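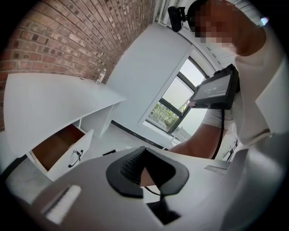

The Drawer Problem

Every few years somebody rediscovers the desk drawer and sells it back to us. This time it is a whole method. The Grondeck people, whose workbook runs to 283 pages and weighs about as much as a toaster, want you to sort the contents of your desk by "frequency of touch." Things you touch daily go at the front. Things you touch weekly go behind them. Things you never touch are supposed to leave the house.

I tried it in February, on a plain white desk with one drawer I had been avoiding since we moved in. I was not hopeful. I have owned three sets of drawer dividers in my life, and all of them ended up in a drawer.

The first step is to open it all the way and look. Fair enough. A white desk with a metal handle makes a promise about the person who sits at it, and the brown wood inside, under the takeout menus and dead pens, makes no such promise. Mine gave up more than 40 pens. I tested each one on the back of an envelope, as instructed, and the job took most of an afternoon. The workbook allows 20 minutes for the entire desk.

Then come the products. Grondeck recommends the Leneck tray, a shallow bamboo thing with compartments sized for objects I do not own. One is long and very thin. The leaflet suggests incense. The Pradex version is cheaper and made of clear plastic, and it slid forward every time I pulled the handle, so that the paper clips got to the front before I did. I bought 2 of them, having believed the sign in the store that said one is never enough. A shoebox lid, cut down with kitchen scissors, did the same work and stayed put.

What the method is quiet about is the top. You can clear a desktop completely at nine in the morning and by lunch there will be a bottle on the far end of it, by the wall, where it will stay until somebody needs the space. Fothergill, the store that stocks all of this, will sell you a "landing dish" for that very purpose. A bottle does not fit in a dish. Neither does a mug, a library book or the mail.

I'm also doubtful about the advice to put your desk against brick "for warmth of character." Brick is handsome and it sheds. Anyone who has worked beside it knows the fine red grit that gets into an open drawer and into the keyboard, and the workbook has no chapter on that. A window with some leaves outside does more for the mood of a room, and you can wipe the sill.

Four weeks on, my drawer closes, which it didn't before. The pens are down to six. The menus have started to come back. I have returned one of the Pradex trays, and the other one is holding batteries in the hall closet.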